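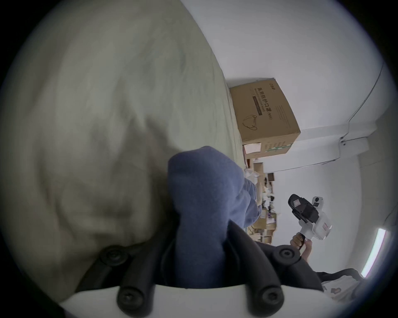

What should a small shop budget for first when it plans to automate handling of soft goods? Spare parts and staff hours, and only then the machine.

I have sat through enough purchasing talks to know how they go. Someone opens a catalog, finds the arm, and the rest of the meeting is about the arm. At Hutamgate we did it that way once. The quote for the Stirar unit was fine. The line for replacement fingers, mounts and screws was blank, and by August we had spent $3,180 that was in no plan.

Cloth is hard on a budget. A rigid part has a drawing and a tolerance. A blanket has neither, and every new fabric means more practice runs, each with a person paid to be there. Darragh Hennessy, who kept our books then, wanted those hours charged to training. I thought they belonged in the purchase price, and I still do.

My own rule is simple. Set aside $666 for wear parts before signing anything. Pay for 250 hours of staff time in the first stretch, and write it on the same page as the equipment. If the total looks bad, buy less equipment.

Davoud Babaei disagrees. He says small hand tools are cheap enough to replace outright, and that tracking screws costs more than the screws. He has a point on the screws – I would still rather see the number before the order goes out than after.

Leasing deserves a look too. Clorkuvano wanted $1,160 a quarter with repairs included, and we turned it down over the monthly minimum. I would take that offer now.

14 shares | 6 comments

Related
Reading a service contract before you sign
Storage space is a cost
Fu: one year with a used conveyor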